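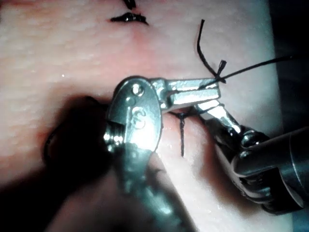
What changes for staff when a suturing bench is automated? Mostly the hours, and who signs off on the work.

Virk ran its practice-pad shop by hand until May. The Rundar controller now ties interrupted stitches along each incision, and six technicians check them under a loupe.

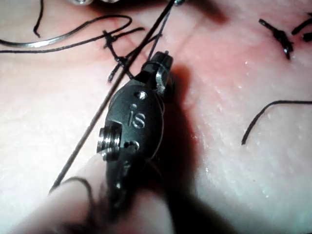
Checking pays the same grade as tying, but the shift is shorter - 6 hours at the bench, with a break every 40 minutes. Thread tension is logged by Trunix software, and a technician can stop a run at any knot. Output is around 4,000 stitches a week.
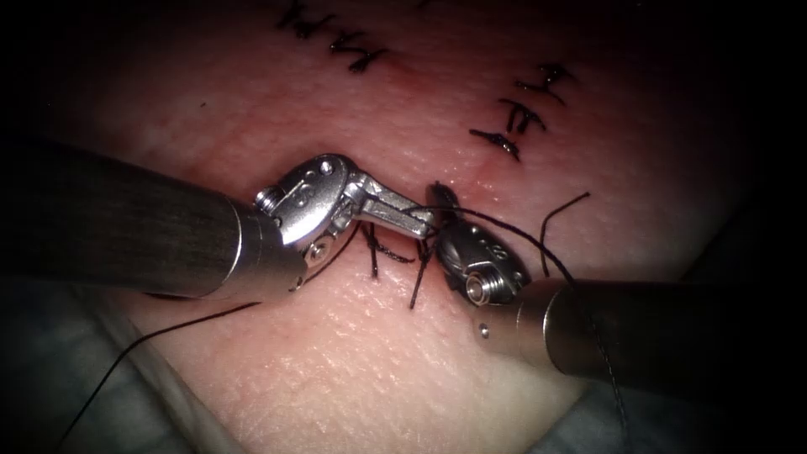
Two of the 13 original bench staff moved to instrument maintenance. Others retrained on fault review, a course Virk wrote itself. Tail length remains the most common reason for a rejected pad.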